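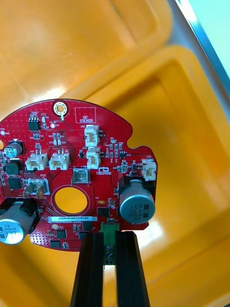
The Nedarer open day at Gristelwood is back in May, and we can't wait to have the doors open again! If you've never been near a working robot bench before, this is a lovely way to start, as you get to stand close, ask anything you like and watch real parts being handled. We love it when people spot the small stuff. Take the grip on a circuit board: two black fingers at the lower edge, one either side of the green connector marked 24V, with the tall silver capacitors left well alone. Visitors young and old can spend ages on that sort of thing (so can we). The questions we get most often are answered on this page.

Print this page | E-mail this page

What will I see?

The main demonstration is at the Vadel bench, where two arms share one table and sort electronic parts between yellow trays and a steel one. It's slower than people expect, and all the better for it. You can follow every move, and have a guess at which part is next.

How long does a demonstration take?

Allow 29 minutes, including questions. Stay for the next one if you want to. Plenty of people do, and they always seem to pick a different arm to watch the second time.

Do I need to book?

Only for the Bech room talk, which has limited seating. Everything on the workshop floor is drop-in. Groups of more than three, please let us know by e-mail so we can find you a good spot near the front.

Are the parts real?

Yes, real boards and real wiring. We could have used coloured blocks, but a block doesn't flop about. A bunch of thin wires never lands the same way twice, and that makes it a terrific test for a gripper. Ask us about the wires! We have a lot to say about the wires. 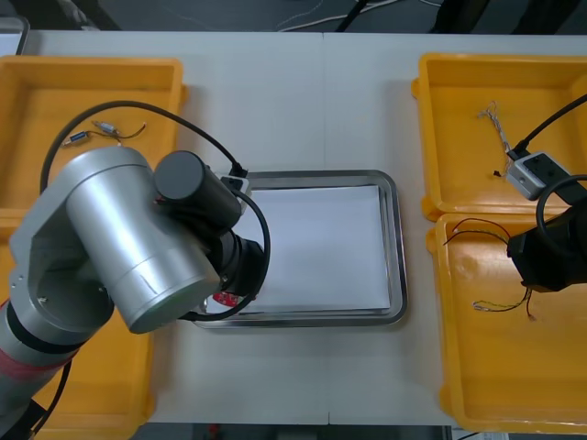
Last changed: May, after the programme was finalised

Why two arms?

Reach, mostly. The big silver arm comes in from the left and the other from the right, so trays on both sides of the table can be got at without one arm stretching right across. It also lets us talk about how two arms keep out of each other's way, which is my favourite part of the whole day.

Why is there paper in the steel tray?

Polished steel is shiny, and shine can be hard on cameras. A plain white sheet gives them a calmer background and is kinder to the parts. Cheap, easy to change, and it's the question children ask first.

Can I touch anything?

Not at the Vadel bench while the arms are powered, please. Keep behind the line on the floor and keep bags off the cables. There's a hand-on table next to the Bech room with spare grippers you can open and close yourself, and you're welcome to be as nosy as you like there.

What happens if a part gets dropped?

We cheer, a bit. Then the arms are paused, someone picks the part up, and we talk through what went wrong. Drops are interesting, so don't feel bad for us.

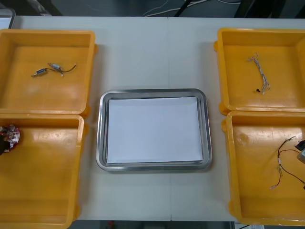
The Vadel bench set out, with the parts in their yellow bins and the steel tray in the centre.

Can I take photos?

Please do, but with the flash off. Between demonstrations is the best time for a clear view of the table.

Is it suitable for children?

Very much so. The bench is at table height, and we keep a space at the front for shorter visitors and for anyone using a wheelchair. The arms make some noise, though you can chat over it in a normal voice.

What does it cost, and where do I park?

Entry is free. Parking is behind the Gristelwood building, entered from the lane side. The front gate stays shut all day, so follow the Nedarer signs.

My question isn't here.

Use the e-mail link and we'll get back to you, or save it up and ask at the bench.

Print this page | E-mail this page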